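Hi Kumiko,

September went better than I feared, so this will be a cheerful one. We're up to 1,924 towels through the folding and rolling part of the Erero project, against 1,276 when I last wrote – and the bill from Okabe for new stock came in under what you gave us, which made my Friday!

Most of the month went on rolled towels. Takumi likes them standing in a basket, Tomoyo wants them flat on a shelf, and I've stopped refereeing. I'm siding with the basket for now (it's easier to carry and you can see what you've got).
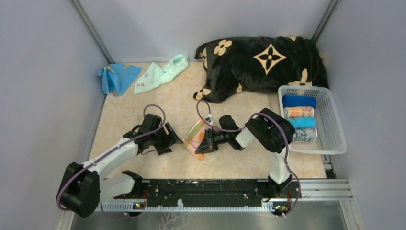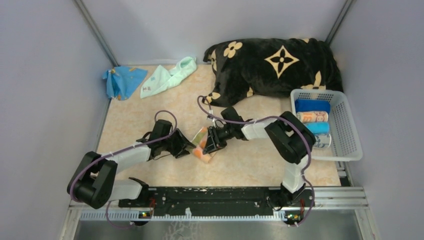

The beige mat and the pale walls, both times.

Blankets are where we're slow. The thick plush kind won't hold a fold the way a towel does, and I've rewritten that page of the instructions more times than I'd like to admit. Kagiso is trying a looser roll next, and I'll let you know how he gets on.

Money-wise, I'd like to move 100 dollars from printing to laundry soap, if that's all right with you. Just say yes or no by email and I'll fix the sheet.

Thanks again,
Wilfredo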